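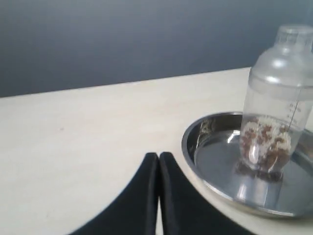
Wrist view, shaker on the tray, fingers nearly closed.

April, late evening. Spent most of the day on the wrist camera question. The old policy was trained on the overhead view plus the wrist view, and I wanted to know how much it loses with the wrist view alone. We have 200 demonstrations for the shaker task, so I retrained on all of them with the overhead stream dropped. Same learning rate, same number of steps. Training took over 10 hours and finished before lunch.

The result is not what Efe expected. Grasping held up fine. Where it falls apart is the search at the beginning, when the shaker isn't in view yet and the arm has to decide which way to turn. With one view it tends to drift toward wherever the last demonstration in a batch happened to start, or that's my reading. I ran 34 trials and wrote the start pose down for each one. Should have done that in the Heslow runs too.

Next thing to try is a short history, three past wrist images instead of one. Memory use goes up but the Miranda machine can take it. I also want starts where the target is out of view and only something else is near the side of the table.

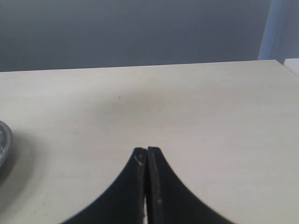 Nurhan thinks the history will only hide the problem, and that I should collect new demonstrations with wider starts before touching the model. She may be right – new data is slower, though, and I'd like to have one number before the group meeting. I'll queue the history run tonight and go through the start poses with her in the morning.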